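Chapter 2
Can a Machine Do the Chores Yet?
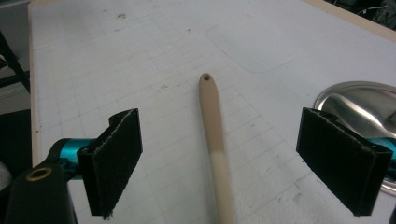
Photo: Dima Zoubi

Most people who visit a robotics laboratory for the first time ask the same question. They do not ask about sensors or about software. They ask when the machine will come to their home and wash the dishes. In this chapter we try to give a serious answer to this question, and the answer will depend very much on which part of the work we are speaking of.

Consider a kitchen utensil with a long handle, lying on a table near a steel dish. A child of four years can pick it up and put it in the dish. For a gripper with two fingers the same task has several steps. The fingers must come down on the two sides of the handle, at the correct height, and close along the correct line. If the handle becomes wider toward one end, the place of the grasp also matters. Soft pads on the fingers forgive small errors of position – but only small ones. A polished dish brings another difficulty, as its reflections change with every movement of the camera.

In May, Mỹ Vi and Kwesi Issahaku tested a two-finger arm in the canteen kitchen at Bremia. They recorded 774 attempts to lift a utensil from a flat surface and place it in a container. Of these, 711 were completed without help. This sounds like a good result, and for a laboratory it is. The manager of the canteen, Idris Hughes, was less impressed. His staff put away 40 utensils in the time they need to talk about the weather, and they do not drop the ladle behind the sink.

On the shop floor the situation is different. At the Pikholm packing plant the parts arrive always in the same position, and the arm needs to know very little about the world. We will return to Pikholm in Section 2.3.

Before you continue, choose one chore that you did this morning and write down each movement of your hands. Keep the list – you will need it for the exercises in Section 2.1, where we define what we mean by a grasp.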